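Mug tree or hooks under the shelf?
Forum: Kitchens and Dining > Storage and Small Spaces
11 replies, 2279 views

plainflour70
Posted October 10, 2026

We're moving the cups out of the wall cupboard because the door catches on the new extractor. That leaves me with two choices. One is a mug tree on the worktop, the other is screwing cup hooks into the underside of the open shelf. The shelf is pine and 3 cm thick. There are two of us and we use the same few mugs every day. The rest can go in a box.

Has anyone had both? I'm mostly worried about the tree falling over and about how much room it takes once there's other stuff next to it.

Sudinlow
Hooks. I had a tree for years and it was always in the way. You take one mug off the left side, the right side is still loaded, and it leans. With hooks the worktop is clear and you can wipe it in one go.

Measure the drop first though. You need room under the mugs for the kettle.

kettle_and_co
I'd go the other way. Our shelf hooks worked loose in soft pine within a year and we lost a mug and chipped the sink. A tree with a decent base won't go anywhere if you load it evenly. Opposite arms, one mug each side, then the next pair.

Ferri
Tree here as well. Mine is the plain white sort, upright post, short arms, round base. I keep a bowl on a plate next to it for the morning and the two sit together without any trouble.

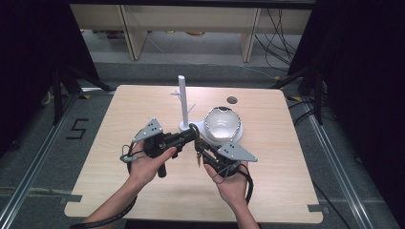
White mug tree, with the bowl and plate to the right of it

The arms on these are short, so check your handles fit. Small round handles are fine. Big square ones slide off if you knock the post. I can get a thick handle on mine but I wouldn't trust it with anything I liked.

Sudinlow
That's a bare tree though. Put mugs on it and it takes up twice the width. The bowl would have to move over.

Ferri
It might have to go over a bit, yes. Mugs hang at an angle so they stick out past the arms. I'd still take that over drilling.

plainflour70
Thanks all. Ferri, does the base slide about? We've got laminate and everything skates on it.

Ferri
A bit when it's empty. I stuck felt pads on and they made it worse, so I took those off and used the small clear rubber ones instead. Four of them. It hasn't shifted since.

Drostitz
Can I ask why the bowl lives on the plate? I see people do this and I've never understood it. You've got to lift the bowl to use the plate.

Ferri
Toast on the plate, porridge in the bowl. I use them both at the same time. It's one thing to carry to the table.

Drostitz
Fair enough. I'd have them in the cupboard. Crockery left out gets greasy if you fry anything, mugs too. I was washing clean mugs before I could use them, and that's what finished trees for me. Same goes for hooks if the shelf is near the hob.

kettle_and_co
Depends how far from the hob. Ours is on the other side of the room and I've not noticed any grease. Dust, yes, on the ones we don't use. If you only hang the mugs you use every day it doesn't get a chance to settle.

Sudinlow
I agree with Drostitz on that one. My shelf is 100 cm from the hob and I still wipe the hooks down now and then.

On the pine, kettle_and_co, did you drill pilot holes? If you just twist the hooks in by hand the wood splits along the grain and they'll never hold. Mine have been up since April of last year with stoneware on them.

kettle_and_co
No pilot holes. I used a bradawl and hoped for the best. So that may well have been me and not the pine.

Eltosside
Third option if you've only got a few mugs: stack them two high on a small tray. No drilling, nothing to tip. I slide the tray out when I want to clean behind it. Not every mug stacks, so try yours first.

Sudinlow
Stacked mugs stick together and chip at the rim. I wouldn't.

Eltosside
Mine don't. They're straight sided with a foot that sits inside the one below. Tapered ones would jam, I agree.

plainflour70
Ours are tapered, so the tray is out. I've measured and there isn't room for the kettle under hooks unless I move the shelf up, and I'm not doing that. I'm going to get a white tree like Ferri's and put it in the corner by the bread bin, well away from the hob. Will get the rubber pads at the same time.

Does anyone know if the arms unscrew on these for washing, or is it all one piece?

Ferri
Not sure about other makes. I've never tried to take mine apart, I just wipe it with a damp cloth.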